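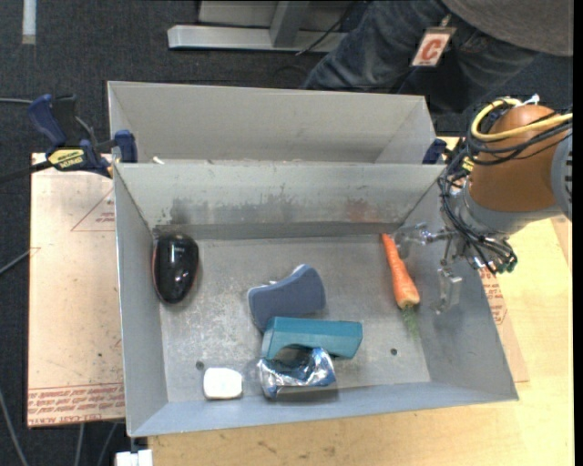
Which cutoff date does the Nenonham residency ordinance use for the old quarry families?

The one in the 1988 settlement, so anybody who can show they were living in the township when it was signed keeps full voting and housing rights, and everybody who came later goes through the county review.

Posted in: Local Politics > Nenonham and Bratmont
Thread: Residency cutoff - what changes for us?

quarrykid_west
OK so I asked that in the other thread and got the answer I put up top, thanks to whoever dug it out. But now I'm more confused than before. My folks moved to the Bratmont side the year after the settlement. Does that mean they go to review even though they've paid township taxes ever since? The letter we got just says "status to be determined" and gives a phone number that rings and rings.

millrace
Your folks are in the same boat as mine. The letter is a form letter, everyone on the east road got it. The way I read section 4, paying taxes counts as supporting evidence but doesn't settle anything. You need two documents from before the date, or one document and a sworn statement. I used a school enrollment card for my mother and they took it.

quarrykid_west
But that's from before the date, right? We have nothing from before because we weren't here before. That's my whole problem.

millrace
Oh sorry, I read that too fast. Then yeah, you're in review. It isn't the end of the world, it just takes forever.

dutchelm
I'm going to be the unpopular one again. The settlement was signed by both sides and people voted on it. If the date can slide a year for one family it can slide ten years for the next one. Those of us who grew up in Nenonham were told this was finished business, and every election somebody opens it back up because it gets people out to the polls. I have nothing against anyone's parents.

haybarn_annex
Finished business for who? The council sat on the thing for decades and did zero reviews. You can't ignore a rule that long and then mail out 3821 letters in one go and act surprised that people are upset.

dutchelm
I didn't mail them! I'd have started in 1989 when it was still a small job. Blame the council for being slow, fine, I'm with you there. That doesn't make the date wrong.

haybarn_annex
Fair. I still think the date was wrong when they picked it. There was an earlier draft, the first Hayes proposal, and it had everybody who was resident at the time of the final vote. The protest side turned that down and held out for something stricter, and we got another winter of road blockades. My uncle lost his job at the cannery over that winter. People get misty about the protest years and leave that part out.

tollgate77
That's a pretty selective version. The first Hayes proposal also took away the township's say over quarry leases. THAT's why it got turned down, the residency piece was maybe a page of it. I was at the hall the night they read it out loud and the booing started at the lease section. You can't say they should've signed it and skip what else was in it.

haybarn_annex
I wasn't skipping it, I didn't know about the leases part. Do you have a copy? All I've ever seen is the summary from the newspaper.

tollgate77
Library in Bratmont, local history shelf, ask for the settlement binder. It's a mess and the pages are out of order but it's all in there. You can't check it out. Bring change for the copier.

cricketsong
Can I ask a dumb question from the outside - I only rent here, moved in last March. Why does the campaign stuff make it sound like people are going to be put out of their houses? I got a flyer that pretty much said so.

millrace
Not dumb. Nobody gets put out. Review decides if you can vote in township elections (county and state are separate, this doesn't touch them) and if you stay on the list for township-owned lots. If you own your place you own it. The flyer was garbage and so was the one from the other side that said review is "just a formality." It's 722 households who lease township lots and for them it matters a lot.

cricketsong
OK that helps, thank you!!

dutchelm
Agree with millrace on both flyers. I threw mine in the stove.

quarrykid_west
We're one of those lot families, so yeah, I'm not sleeping great. Does anybody know who is handling the files? I heard they hired it out.

tollgate77
Kemier got the contract. They're scanning everything and the review board goes off the scans. So make sure your copies are readable, and keep your originals. My neighbor sent in an original deed and is still trying to get it back.

haybarn_annex
Last I saw, 401 reviews were done. At that speed we'll all be in the cemetery.

dutchelm
Ha. On that we agree.

quarrykid_west
Got through on the phone finally! You have to press 0 during the recording, it doesn't tell you that. The lady said we can add tax receipts and a letter from my dad's old employer, and that lot leases stay as they are until a decision comes in writing. I asked her to put that in an email and she said she'd have to check if she was allowed to.

millrace
Write down the time you called. And press her on that email.

tollgate77
Room 2 at the township office takes papers in person too, mornings only. Get a stamped receipt before you leave the counter.

quarrykid_west
Going with my mom once she finds the receipts. I'll post what they say.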